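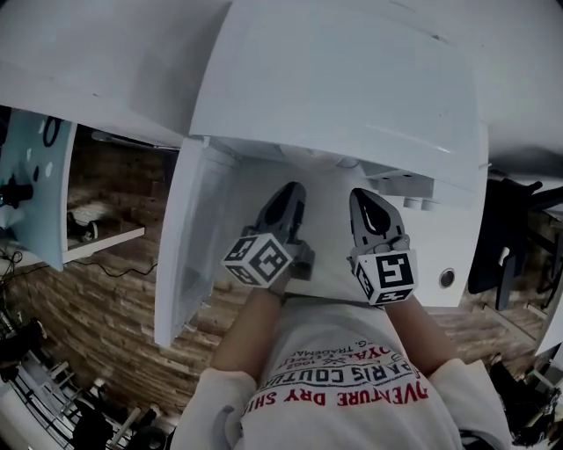 Looking after the gripper fingers

In our workshop at Clulemwood we clean the two gray fingers each morning before the first job. Wipe the inner pads with a damp cloth and let them dry 16 minutes. Soap leaves a film, so please use only water.

The marker cubes need a soft dry brush. Do not scratch the black squares. If one corner is lifting, change the whole sticker and do the calibration again.

Then open and close the fingers 30 times by hand. Both should move the same. When one is slower, Gunvor Westerberg puts one drop of light oil on the slide, never on the pads.

The screws at the base we tighten every May, with the 8 mm key.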